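Stands and Hooks – Gallery

My name is Stefaniia Kravets, and I collect simple objects which keep cups in order. This page is a small part of my collection of pictures, now 100 in total. The subject this time is the white mug tree, a kind I like very much for its plain form. A short brown wooden stick is also in the first picture.

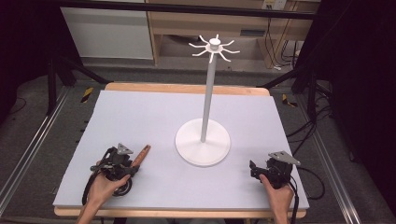
How many mugs should one put on a mug tree? Start with 2 on opposite sides, then fill the other hooks in pairs, so the weight stays even.

My friend Demyd Didenko asked me to write also about storage. At home we have 12 mugs and a narrow shelf, and the tree saved us a lot of place. We keep the big soup cups separately – they are too heavy for it.

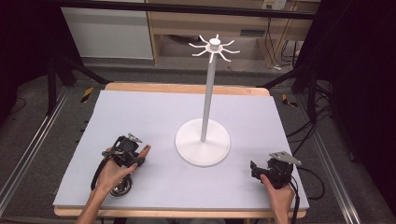 I always look at the foot of a stand before I look at the top. My old one from the market in Takden had a small foot, and it fell every time somebody took a cup in a hurry. A broad, flat round base like the one on this white tree gives me more trust, especially when the pole is so tall and slender. The eight hooks go out to all sides, and I would hang the small coffee cups there first.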